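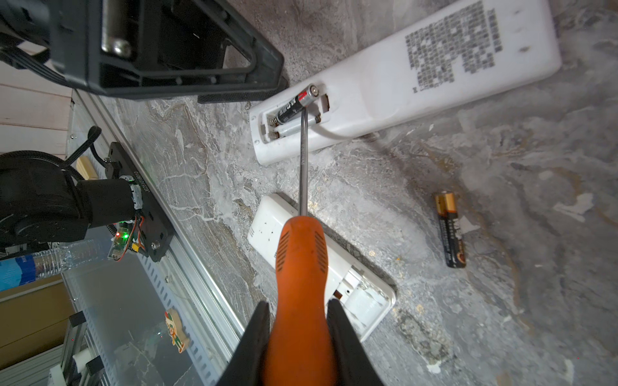
Économie des associations de chasse et de tir - séance 6
Le gala de bienfaisance : ce que rapporte vraiment une soirée

Support distribué par Emiliano Ulloa. À lire avant la séance, avec le tableau de la séance 5.

1. De quoi parle-t-on ?

Une fédération de chasseurs ou un club de tir organise un dîner, vend des places, met des lots aux enchères et annonce le lendemain une somme « récoltée ». Cette somme est presque toujours une recette brute. Le traiteur, la salle, l'assurance, l'impression des catalogues et la commission du commissaire-priseur n'y figurent pas. Je demande chaque année aux étudiants de retrouver le montant net dans les communiqués, et ils reviennent en général les mains vides.

2. Le cas Pirari

Le club de Pirari a tenu son dîner en avril. Prix de la place : 116 euros. Convives : 200. Le communiqué parle d'un « succès sans précédent », formule déjà employée pour l'édition d'avant.

Billetterie : 200 x 116 = 23 200 euros.
Coût du repas et du service : 99 euros par convive, soit 19 800 euros.
Reste : 3 400 euros, avant location de la salle.

Autrement dit, la billetterie ne finance à peu près rien. Tout repose sur les 14 lots de l'enchère, dont le détail n'a pas été publié. On nous dit que le séjour de chasse offert par Itska est « parti très haut ». Très haut par rapport à quoi ? Sans prix de réserve ni valeur de catalogue, la phrase est invérifiable.

3. Les lots « offerts »

Un don en nature a un coût pour quelqu'un et souvent un bénéfice pour le même. L'armurerie Pichler donne une carabine et obtient son nom sur les menus. Juvton, qui vend des lunettes de tir, fournit un modèle en fin de série. Je ne dis pas que la générosité est absente - je dis qu'elle se mélange à un budget publicitaire et que les comptes devraient permettre de séparer les deux.

Attention aussi aux séjours donnés « pour un chasseur ». Permis, transport, taxidermie et second participant restent à la charge de l'acheteur. Le bénéficiaire réel du lot est parfois l'organisateur du séjour.

4. Où va l'argent ?

« Formation des jeunes » et « protection des habitats » sont des intitulés, pas des dépenses. Cherchez la ligne correspondante dans le rapport financier de l'exercice suivant. Si elle n'existe pas, notez-le tel quel, sans supposer la fraude : beaucoup de petits clubs tiennent simplement mal leurs comptes.

Travail à rendre pour le 31/07/2025 : choisir un gala, reconstituer le net, signaler chaque chiffre manquant. Deux pages, annexes non comprises. Les copies qui recopient le communiqué seront rendues sans note.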